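Inside Vongate's Open Day: Teaching Grippers to Clean

The demonstrations at Vongate's open day began with the least mechanical station in the building: a white table, a cream board and an operator with a gripper in each hand. Visitors expecting a robot arm on a pedestal were sent to the next room. Yuxi Cheng, who leads data recording for the company's Lallden project, started her tour at the table.

"The arm is the last thing we add," Cheng said. "First we need motion."

Lallden is a household-cleaning system built around two arms. Its control policy is trained on recordings made by people using hand-held grippers with jaws matching those on the machine. Each gripper carries a cube printed with fiducial codes, so its position and orientation can be recovered from video. A view from above the operator's head supplies the wider context, including where the work surface lies relative to both hands.

The wiping task is defined in 7 lines of text. The operator picks up a cloth, brings it to the board, covers the surface and releases. Grip force is not recorded in the current version. Cheng described this as the main weakness of the data set — pressure has to be inferred from how the cloth deforms, and dark fabric gives the software little to work with.
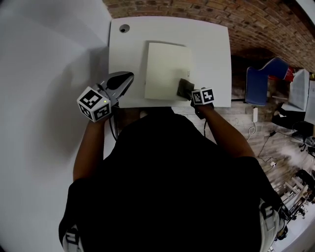 A cloth held in the right-hand gripper meets the corner of the board at the wiping station.

By the end of November the team had collected 2,000 wiping episodes, of which 379 were rejected. Most rejections came from marker loss, when the operator's forearm or the second gripper blocked the codes for too long. Operators now keep the idle hand to the side of the work, and the rejection rate has fallen in the newest batches.

In the next room, two arms supplied by Sial ran the resulting policy on a similar board. The system completed nine passes while our group watched. On two of them it left a strip along the near edge uncovered, and a technician reset the cloth by hand. Cycle time was well behind that of a person, a gap Cheng attributed to a speed limit set for visitors.

Scheduling and episode review are handled in Idance, an in-house tool that replays each recording next to the estimated gripper paths. Reviewers can trim the start and end of an episode but cannot edit the motion itself. Drawer opening and dish stacking are next on the task list.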